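Dandano Museum Audio Guide: worth the extra at the desk?

I've been hiring audio guides in galleries for years and mostly handing them back early with a sore ear, so I wasn't expecting much from the Dandano when I picked one up at the Fallahi Gallery in September. Well, I kept it for the whole visit and went back to the desk to ask who makes them!

It's a small handset on a neck cord, with a keypad and one earpiece. You key in the number beside the painting and off it goes. There are 232 stops loaded for the permanent collection, which sounds exhausting (it is, if you try them all). I did the early panel paintings first, mainly altarpieces and a few little devotional pieces that I'd normally walk straight past. The commentary on the gold grounds was my favourite bit of the day. The narrator explains how the gold was laid over red clay and burnished, and then tells you to move a step to the left so the light catches the punched haloes. I did as I was told and said "oh!" out loud, to the alarm of the man beside me.

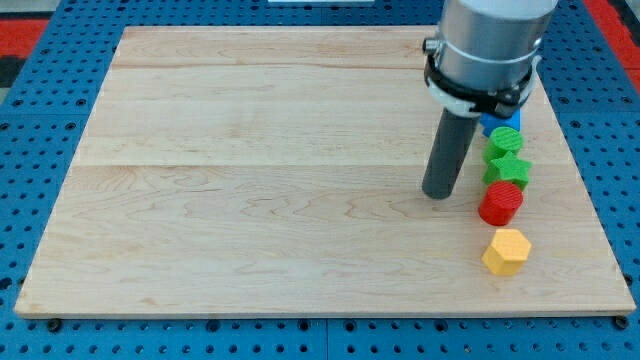
Planks glued edge to edge, with the seams showing.

The stop on wooden supports is longer than most and a bit dry, but stick with it. I'd never given a thought to what the backs of these things look like, or why an old panel might bow over a few centuries. My friend Jade Kowalchuk, who came along for the coffee, listened to that one twice.

Now the grumbles. The volume only has 5 steps and the lowest is still too loud in a quiet room. The keypad is grey on grey, so have your reading glasses handy. And there's no way to skip back a few seconds, so if somebody talks over your saint's martyrdom you have to start the whole thing again. I used the Breltix app at another gallery last year and it did that much better, although it ate my phone battery by lunch.

Hire was $12, with $4 off for members. I'd give it four stars out of five, and I'd go for the "quiet hour" route if you're short on time. It's printed on the back of the cord tag, in very small type.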